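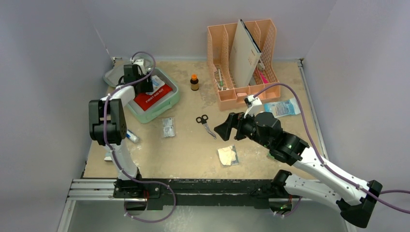
Figure 1. First aid box with lid open, organizer, and supplies on the tabletop.

4. Setting Up and Packing the First Aid Box

Use this section when you fill the Haltlow box for the first time and again whenever supplies have been used. The box is for the desk or shelf. The green zippered bag is for carrying and is packed separately (see 4.3).

4.1 Before you start

Choose a flat surface with enough room to lay out every item. Place the box at the back with the lid fully open. Keep the desk organizer next to it so that the supply folder can be read while you work.

You will need:
– the Haltlow box
– the red pouch marked "FIRST AID KIT"
– scissors
– sealed sachets and wrapped gauze
– the bottle of antiseptic
– the supply folder and a pen

CAUTION: Keep scissors closed when they are not in use. Store the box out of reach of children.

4.2 Packing the box

1. Wipe the inside of the box with a dry cloth. Do not use solvent cleaners on the clear lid.

2. Check the wrapper of each gauze pad. A creased wrapper is acceptable. A torn or punctured wrapper is not, and the pad must be discarded.

3. Press each sachet lightly between two fingers. Discard any sachet that leaks.

4. Read the expiration date on the antiseptic. Tighten the cap by hand. Do not use pliers.

5. Lay the red pouch flat in the box with the lettering facing up. The pouch must not be folded to make room for other items.

6. Place small packets beside the pouch, not under it.

7. Add the scissors last, blades closed and pointing away from the bottle.

8. Close the lid. It should latch without force. If it does not, remove the top layer and repack.

NOTE: The total weight of loose supplies in the box should not exceed 540 g. Heavier loads strain the lid hinge when the box is lifted by one end.

9. Enter the packing month in the supply folder (for example, December) and return the folder to the middle compartment of the organizer. Pens go in the left compartment.

4.3 Packing the green bag

The bag opens along a zipper that follows the edge of the front panel and turns a rounded corner. Most zipper damage occurs at this corner – take it slowly in both directions.

1. Lay the bag flat with the front panel facing up.

2. Hold the metal pull tab and move the slider along the track. Keep the pull in line with the zipper. At the corner, change direction gradually.

3. Put flat items in first. Bottles stay in the box and are not carried in the bag.

4. Smooth the front panel by hand. A slight bulge in the middle is normal. If the piping is pulled out of shape, the bag is too full.

5. Before closing, check that no wrapper or gauze is caught between the panel edge and the inner tape.

6. Close the zipper. If the slider stops, back it up a short distance and try again. Do not pull the tab sideways.

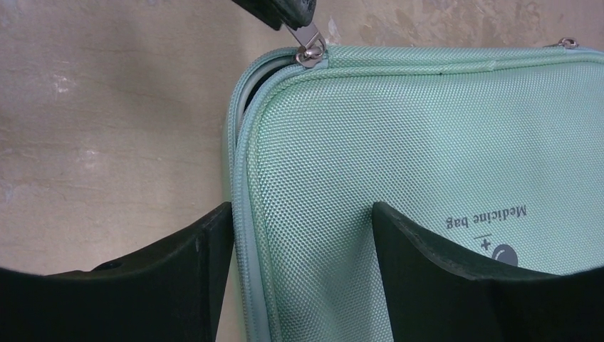
4.4 Checking and storage

Inspect the box and the bag every 6 months. Replace used items the same day where possible.

Store both items flat in a dry place. If the box is kept on a shelf, the shelf should be no higher than 135 cm from the floor so that the contents can be seen with the lid open.

Replacement pouches and lids are listed under Haltlow spare parts in Section 7.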